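The Yellow Spanner

Rin Ebihara found the box under the stairs at Pluvau, behind the paint tins, and she shouted so loudly that Takumi dropped his toast.

"It's Grandad Paavo's! It's got his name on!"

It did have his name on. MANNINEN, in thick black pencil, and under it a number, 667, that had been his locker at the Liew boatyard. Takumi came down the hall on his socks and the two of them dragged the box into the kitchen, where there was light and a radiator and a table big enough for anything.

What a box! There were screws in tobacco tins, and string wound on to clothes pegs, and a brass hinge shaped like a butterfly. There was a tape measure that went out beautifully and refused to come back. There were three folded cloths that still smelled of linseed, and a tide table for a July long before either of them was born. Takumi wanted the hinge straight away. Rin wanted all of it.

"Is there a spanner?" said Wakana Tanabe, coming in with the shopping. "He had a yellow one. He wouldn't lend it to anyone, not even to me, and I was his favourite."

They looked. They took out every tin and shook it. They found a file, a bradawl and half a packet of mints, but there was no spanner, yellow or otherwise.

Wakana put the milk away and told them about it while she peeled potatoes. Paavo had painted it himself, the winter he worked on the Genuritz, because he was sick of losing tools in the bilge. He used the paint left over from her funnel – a fat, cheerful, egg-yolk yellow – and it took so many coats that the jaws had to be scraped clean before they would fit a nut. After that he could find it anywhere. He once saw it winking up at him from under 20 inches of oily water, and he rolled up his sleeve and went in for it with his good watch on.

"What happened to the watch?" said Takumi.

"It stopped. He wore it anyway. He said it matched the tape measure."

Rin laughed until she had to sit down on the floor. Then she got up and wiped the table and laid one of the cloths out flat, and began putting things on it in order, biggest at the back. She had never met her great-grandfather, but she was beginning to like him tremendously.

After lunch they walked over the hill to see Emiko Kudo, who had the workshop at Truson and who had been Paavo's last apprentice. It was a glorious walk, all frost and rooks, and Rin ran most of it. Emiko's place was her favourite building in the world. It had a bench with a vice you could climb on (you weren't supposed to), a stove with a kettle, and drawers right up to the rafters, each with a scrap of something glued to the front to show what lived inside.
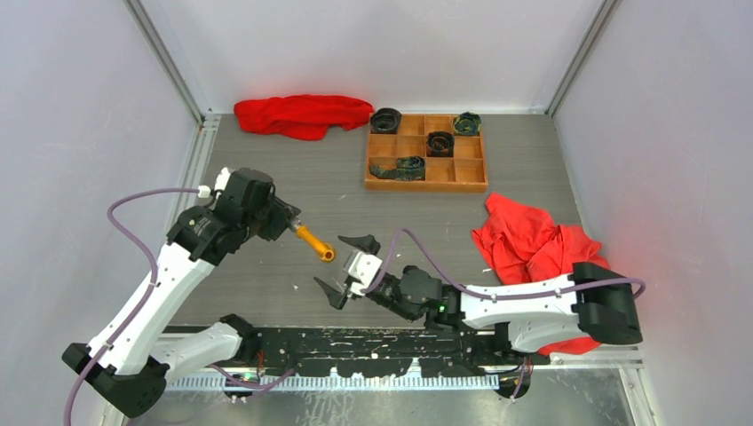 Yellow-orange, with a ring at the end, and a red cloth to one side.

"Oh, that's a lovely colour," said Rin, stopping dead. "Is it his?"

Emiko bent down beside her to look. She took her time over it, the way she took her time over everything, and Rin held her breath.

"No," said Emiko. "I wish it were. Paavo's was flat, like a biscuit, and his yellow had gone dull with all that handling. See how this one shines? But you've got the eye, Rin. He'd have spotted it from the door as well."

Rin was disappointed for as long as it took to breathe out. Then she wanted to know how you made a yellow shine like that, and whether you could do it to a bicycle, and Emiko, delighted, pulled open a drawer with a blob of enamel on the front and started handing her tins.

They painted for the whole afternoon. Takumi did a hammer handle, green, with a stripe. Rin chose a plain steel spanner from the odds drawer, rubbed it down with wet and dry until her fingers went grey, wiped it, and gave it a first coat as thin as she could bear. Emiko showed her how to hang it from a loop of wire so that nothing touched the wet part. It turned on its wire in front of the stove and looked absolutely marvellous.

"How many coats did he do?" said Rin.

"He never told me. I asked him for years."

"I'm going to do one every time I come."

"Then you'd better come often," said Emiko, and she took a stub of pencil and wrote on the beam above the hook: R. Ebihara, first coat, 29 December 2024. There was other writing up there too, some of it so old that it had sunk into the wood, and Takumi stood on the stool to read it out. Hinges for the chapel. Kettle mended. Emiko, age 20, cut thumb, very brave. And a little further along, in the same thick black pencil as the lid of the box, a line that made him go quiet and then read it again.

"Lent yellow spanner to W.," he read. "She says she will bring it back."

They looked at one another. W.!

Rin had her coat on before Emiko had finished laughing. They ran down the hill in the last of the light, Takumi with green paint on his ear, and burst in at the back door, where Wakana was lifting a tray of potatoes out of the oven.

"Mum," said Takumi. "Who did Grandad Paavo lend his spanner to?"

Wakana set down the tray. She looked at the ceiling, and at the cat, and she went a most wonderful shade of pink.

"Now," she said, "I may need somebody to help me look in the loft."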